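Opinion > Essays > Work and Home

Search the archive Go

The Case Against the Clean Desk

By Rocío Alvarado

My first boss, at a paper supply firm called Trellow, believed that a person's desk was a window into the soul. Every evening at six she toured the office, looking into our souls, and left a yellow sticker on any that had a coffee cup on them. I collected 23 stickers before June and was quietly proud of the number.

I bring this up because the clean desk has returned, this time as self-improvement. A magazine I otherwise like recently gave 2 pages to a woman who owns one pen. She keeps it in a drawer. When she wants to write something down she opens the drawer, takes out the pen, writes, and puts the pen back, and she reports feeling much calmer. I felt tired just reading it.

The trouble with a bare surface is that it has to be kept bare, and keeping it that way is a job. Things arrive. The mail comes, a child hands you a rock, somebody returns a book you had forgotten lending. On a messy desk each of these simply joins the crowd. On a clean one it's a crisis, and you must get up and find it a home, by which time you have lost the thread of whatever you sat down to do.

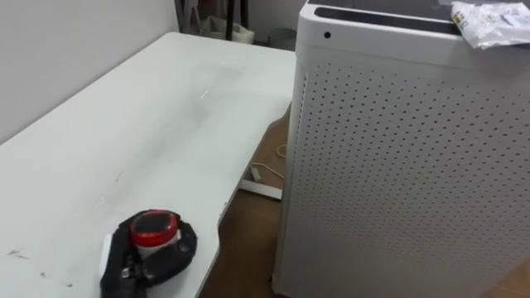
My friend Jovita Ibarra translates contracts for a living and has, by my estimate, never seen the wood of her own table. Ask her for the Anozie lease from two winters ago and her hand goes into the third pile, a thumb's width down, and out it comes. I own a filing system that cost $429. It has colored tabs. Last week I spent most of a morning looking in it for my passport, which was under the toaster.

I'll grant the other side a little. Some mess is only mess, and a banana should not be allowed to become part of anyone's process. There are also people who truly can't think with a stack of paper in view, and I wish them every happiness and a large closet. What I object to is the sermon. I could read 1000 articles on tidying and still not meet the one that admits its author has a room with the door shut.

Trellow let me go in the end, over something unrelated to stickers. I cleared my desk in four minutes, and my boss told me it had never looked better.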